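Elżbieta Zieliński has laid out floors at the Pondholm workshop since June. Her tool is blue tape. "Paint is a decision," she says. "Tape I can lift in 13 minutes and lay again."

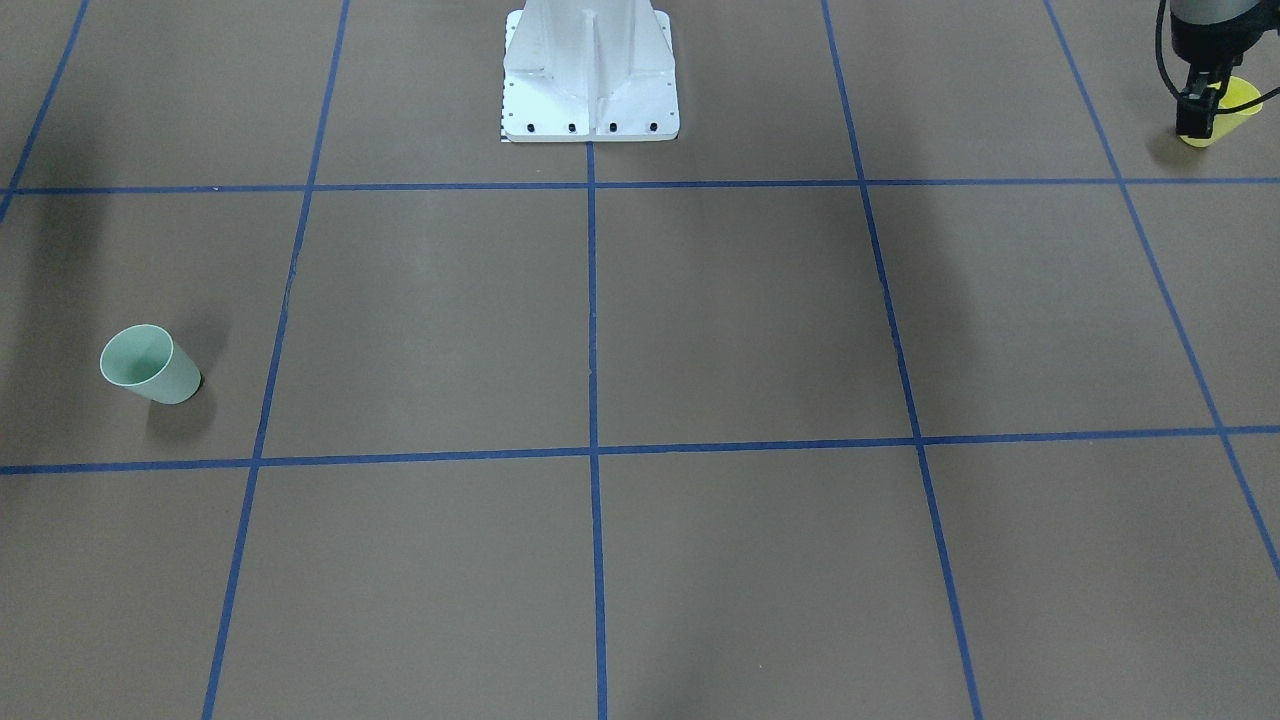 **Floors and marking**

The brown floor at Pondholm is divided into large rectangles. She works outward from a centre line, then adds the cross lines. "If the centre is out, every cell is out." A slight tilt in a cross line she tolerates — the cells are for naming places, she says, and a cup on its side is still in one cell or another. A full relay uses almost 45 metres of tape.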